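3月20日　共用工房、奥の作業台

グリッパ製作の続き。前回は9月に止めたところからなので、まず現状の確認から書いておく。

機体は卓上の6軸アーム、手先は自作の平行二指。指は黒のPETGで出力したもの、ハウジングも同じ材料。駆動はサーボ1個で、ラックとピニオンで左右の指を同時に動かす。制御基板はTreltoraの小さいほう。電源はBecerraのスイッチング電源を棚から借りた。使用簿には記入済み。

やったこと。

まずハウジングを開けてラックの歯を見た。左側のラックの端が少し白くなっていた。削れたというより、止め位置を越えて押し付けたときに潰れた跡だと思う。予備を1本出してあったので交換。交換したあと手で開閉して、引っかかりはなし。グリスは薄く塗った。前に塗りすぎて埃を呼んだので、今回は綿棒で歯の面だけ。

指の取り付けねじはM3の12mmだったが、右だけ10mmが入っていた。両方12mmにそろえた。ねじ止め剤はまだ使わない。指の形をもう一度変えるつもりなので。

次にサーボの原点合わせ。全閉で指先が当たる位置を0にして、開き側の限界を88に設定し直した。設定ファイルの古い値は消さずにコメントにして残してある。単位は内部の刻みなので、ほかの人が見るときはミリと読み違えないように。換算表はまだ作っていない。ファイル名の末尾は日付をやめて連番にした。日付だと同じ日に何度も書き換えたときに区別がつかない。

電流の制限もいじった。これまでは起動時の値がそのまま使われていて、把持の途中で変えても反映されていなかった。原因は初期化の順番で、通信を開く前に書き込みに行っていた。順番を入れ替えたら読み返しの値が一致した。設定は47。これより上げると電源の表示がちらつく。電源の容量なのか配線の細さなのかはまだ切り分けていない。たぶん配線。アームの肘を通している線が細いままなので、次に外したときに太いものに替える。

手首のカメラの取り付けは変えていない。ただしケーブルの逃げが悪く、手首を左に大きく回すと引っ張られる。結束バンドを1本切って余長をとった。これで端まで回しても張らない。固定はスパイラルチューブに替えたいが、手持ちの径が合わない。

午後はシミュレータのほう。実機の前に必ず仮想側で同じ動作を流す、というのを守ることにしている。前にこれを飛ばして、天板にねじの頭の跡をつけた。

環境のファイルはPravsteadで組んだものを引き継いで使っている。木の天板と、その横の白い面、あとは適当な小物。つかむ対象は形がばらばらのものを入れてある。きれいな立方体だけで試すと何でもつかめてしまって参考にならない。

最初に流したときは、起動直後にグリッパが机を突き抜けた。衝突形状の読み込みで単位がずれていた。メッシュはミリ、環境はメートルで書いてあって、片方だけ換算が抜けていたのが理由。直して再起動。これで1時間近く使った。次からは読み込んだ直後に外接箱の寸法を表示させる。その数行は共通の起動スクリプトに入れた。

そのあと摩擦係数を見直した。既定の値では棒のようなものを横からはさむと、手首を傾けたときにずるずる回る。指先の接触が点になっているせいもあるので、係数だけ上げても本当の解決にはならない。指先の衝突形状を1枚の板から、縦に3つ並べた箱に分けた。計算は少し重くなるが、机のまわりの試験なら支障ない。

色や質感には手をつけていない。見た目をそろえる作業は、カメラの画像を使った認識を始めるときにまとめてやる。いまは動きと接触だけ見ている。

手首カメラの視点で何枚か画面を保存した。黒い指の間に、暗い色の長い棒を斜めにはさんだところ。棒からは茶色のごつごつした大きな塊が立ち上がっていて、画面の真ん中をほとんど占めている。

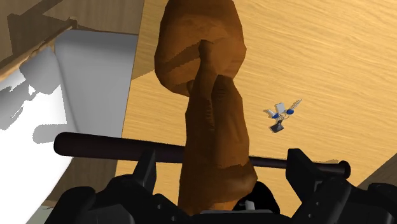 この視点で困るのは、手前に大きいものが来ると奥がまるで見えなくなること。次の対象を探す処理は手首カメラだけに頼れない。つかんだあとは一度アームを引き、固定カメラのほうで天板を見直してから次へ行く、という流れに変える。動作が一つ増えるので遅くはなるが、いまは速さを詰める段階ではない。

影のことも書いておく。白い面に落ちる影は灰色でぼんやりしている。明るさの閾値だけで物体を切り出す今の方法だと、影の濃いところを物体として拾うおそれがある。明日以降に深度のほうと突き合わせる。シミュレータで影を切る設定もあるが、実機の作業台は照明が斜めから来るので、影ありのままで進める。

実機は最後に少しだけ動かした。対象は何も置かず、開閉と手首の回転のみ。速度は低く抑えた。異音なし。非常停止のボタンは押して確認した。復帰のときに原点を取り直さないと指の位置がずれて表示されるので、復帰手順の紙に一行書き足した。紙はアームの台座の横に貼ってある。

Rotthorpeの指先ゴムは注文したが未着。届いたら厚みを測ってから設定ファイルの全閉位置を直す。測らずに付けると、全閉で押し付けすぎてまたラックを潰す。

残り。
肘の配線を太いものに交換。
開き幅の換算表。
固定カメラの位置決め。三脚のままだと人が触るとずれるので、棚板に固定する金具を作る。
指先の新しい形の出力。先端を薄くして、内側に浅い溝を縦に入れる。溝の幅は細いものと太いもので2種類。
影と深度の突き合わせ。

片付け。工具は壁に戻した。六角の2.5は先がなめかけているので赤いテープを巻いてある。使うときは新しいほうで。電源は主スイッチを切って、アームは畳んだ姿勢で置いた。出力機のフィラメントは乾燥箱に戻してある。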